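Shared robot tables: frequently asked questions

Answers for users of the Tritport bench rooms. If your question is missing, please write to Lamisi Wumbei, who keeps the house rules.

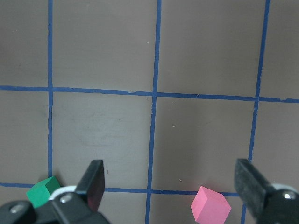
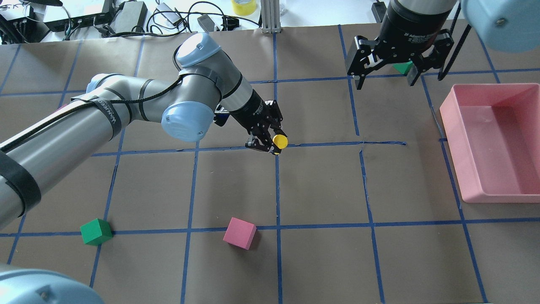
Which rules apply when two arms work over one table?
Each arm must have its own written zone, and the zone must be marked on the table in a way that everybody can read. We ask for tape, because it can be repaired in a minute. Blue lines on a brownish surface are easy to see, and a grid lets you write "pink cube, second row" in the task sheet instead of "near the middle". When the edges of the tape become ragged, please change that strip before the next session.

May both arms enter the same cell?
Only if the task sheet says so, and then one arm has to wait outside until the other has left.

Where should chargers and adapters be placed?
Outside the marked surface, always. Cables that belong to an arm must be fixed to it with straps - loose loops are the most common remark in our inspections.

Do I need to do a risk assessment for soft objects?
Yes. The object may be foam, but the fingers are not. Form 3 is enough for small blocks, for everything else use Form 2.

Who can stop the work?
Any person in the room. You do not have to explain first, you press the button and explain later.

Do the rules change if I bring a Yokoyama or Gutico controller?
No, but tell us before you come, so that we can check the stop circuit with you. We do these checks on Saturday mornings.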